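Eltstead Sorting Room: Progress Report to the Kinyua Fund
Covering the period to the end of May
Prepared by Kadri Org, room coordinator

Where we are

When I wrote to you last, the sorting room was a drawing, a stack of quotes and a carpet nobody wanted to look at too closely. I'm very happy to report that it is now a room! The tables are up, the bins are here, the power is in, and households have been coming through for long enough that we have opinions about all of it. Most of this report is those opinions, with the spending summary near the end.

A quick reminder of what the grant pays for. Eltstead Sorting Room gives people a proper place to go through their stuff: the drawer contents, the boxes from a move, everything that came out of a parent's kitchen. They bring it in, spread it on a table, and sort it into bins to keep, to give away, to repair or to recycle. A booking lasts 90 minutes. People can come alone or with family, and staff will sit with them or leave them to it, whichever they like.

Since opening we have had 152 bookings. I had written a much more cautious number on the whiteboard in the office and it's a real pleasure to have rubbed it out.

Tables

You funded the Windo tables, and I want to start there because they took the longest to get right.

We tried three kinds before ordering. The first was a folding trestle that wobbled as soon as anyone leaned on it. The second was a lovely heavy thing with square corners, and I have the bruise on my hip to prove that square corners and narrow aisles don't mix. The Windo top has rounded corners and a plain light wood finish, and small objects show up well against it. Buttons, screws, earring backs, the little keys that belong to nothing: on the dark sample top we kept losing them, and on the light one you spot them right away.

Each top came with a round hole for leads. I grumbled about the hole when the sample arrived (pens! coins! they'll all go down it!) and a few things have gone down it, but it's a big help when somebody brings in a box of old chargers and lamps and wants to find out what still works. We have ordered push-in covers for the tables used by families with small children.

The finish is picking up faint scuffs with use. They don't catch on anything and they don't bother our visitors. I asked Windo about it, and their advice was to leave them alone, wipe with a damp cloth and look again in a year, so that is the plan.

Bins

The bins come from Plollov. We chose the white plastic ones with an open top and rounded corners. They don't have lids, and that was a decision we went back and forth on. Lids would make storage easier. But a lid also makes it very easy to decide that a bin is finished, put it on the floor and never think about it again, and the whole point of the room is to look at what you have. So, open tops.

We started by giving every table four bins at once, one for each pile. It looked great and worked badly. People spent the first stretch of their booking moving bins about to make space for their own boxes, and by the time all four were lined up there was hardly any table left to sort on. Now we start with a single bin in the middle of the table, usually the give-away bin, and bring the others over when they're asked for. The difference is enormous. One visitor told us she'd been putting off a box of cables for years and got through it in one visit, and she thought having just the one bin in front of her was what did it. 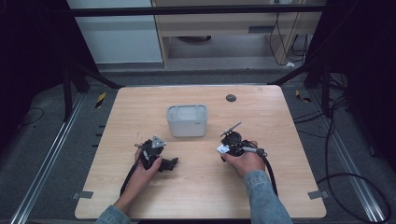 One white bin on a light wood table, with hands on either side.

The bin size is good for kitchen things, toys, tools and office clutter. It's too small for bedding and coats. Anyone who books for linens is offered two big fabric sacks that we bought secondhand, and those stand on the floor beside the table. I'd like to replace them with something sturdier next year, though I'm not asking for money for it in this report.

Labels have been a small saga. We began with printed stickers, which peeled. Then we had chalk pens, which rubbed off on sleeves. At the moment we use a strip of masking tape and a marker, visitors write their own, and they clearly enjoy it a lot more. The best label so far is "Dad's, ask Dad."

Floor, power and getting around

The gray carpet stayed. I know the original proposal had vinyl, and I want to be open with you about the change. When the old carpet was cleaned it came up far better than we'd hoped, and it makes the room quieter. With several families tipping out boxes of cutlery at the same time, quiet counts for a lot. The money set aside for vinyl went into electrical work, as agreed by email with your office, and into a second round of carpet cleaning.

Leads on the floor are the thing I am least satisfied with. We've got more outlets than we had at the start, but they are along the walls and the tables are not, so there are still cords crossing places where people walk. My list for the next period has floor covers for the longest runs and hooks so the loose ones can be hung up at the end of the day. I'd like this done before the busy stretch at the end of summer.

The aisles are wide enough for a wheelchair and for a stroller, and we tested both. Two tables sit lower than the others for people who prefer to work seated. Those two book up first, so a third low one is coming.

What visitors sort

We keep a light tally at the exit, by weight and by rough type, and only with permission. Nothing personal is written down. Since opening, 2,943 pounds have left the room for the thrift shop, the repair bench or recycling. Kitchen goods are the biggest share of that by far. I expected clothes, and clothes are well behind. Mugs alone could keep a small town in tea.

Electrical odds and ends come second. These take the most staff time per pound, as each one has to be checked, matched with its lead or declared an orphan. We've started an orphan lead drawer, open to anyone. It gets more use than the bookshelf.

Paper is the slow one. People sort mugs quickly and letters very slowly. Ninety minutes goes by and there's half an inch in the recycling and everyone at the table has had a good cry or a good laugh. We have begun offering paper bookings back to back, two slots for one household, and they've been taken up eagerly.

What I got wrong

I planned the evening sessions for 7:30 and almost no one came. At 5:45 they fill up. People want to come straight from work with the box in the car and go home without it.

I also thought visitors would want instructions on the wall. We had a very handsome poster made. They don't read it, and I wouldn't either. A short chat at the table does the job, so the poster has been moved to the hallway, where it looks nice.

And I ordered too few hand brushes. Old boxes are dusty! That has been fixed.

Spending

Tables and seating: complete, slightly under the approved amount.
Bins: complete. The order was 36 bins and every one is in use.
Flooring: changed as described above, within the approved amount.
Electrical: complete except for the floor covers and hooks.
Staff hours: on track.
Printing: over, entirely down to the poster.

The full ledger is attached as a separate file along with receipts. If anything in it is hard to follow, please call me and I'll go through it with you line by line.

Next period

Floor covers and cord hooks in place.
Third low table delivered and set up.
Hole covers fitted on the family tables.
A monthly repair morning using the things from the repair bins, with tools on loan from the hardware store.
A trial of home pickup for people who can't get their boxes to us.

The pickup trial is the one I am most excited about. We've had a steady trickle of calls from people who would love to come and don't have a car, or can't lift. We would collect the boxes the day before, have them waiting on the table with a bin beside them, and take the give-aways off their hands afterward. The van can be borrowed in the mornings, and I have a draft schedule if you'd like to see it.

Please do come and visit. Bring a box. Mornings before 10:00 are usually calm and I can show you the tables, the bins and the orphan lead drawer, and there's always coffee in one of the rescued mugs.

Kadri Org
Eltstead Sorting Room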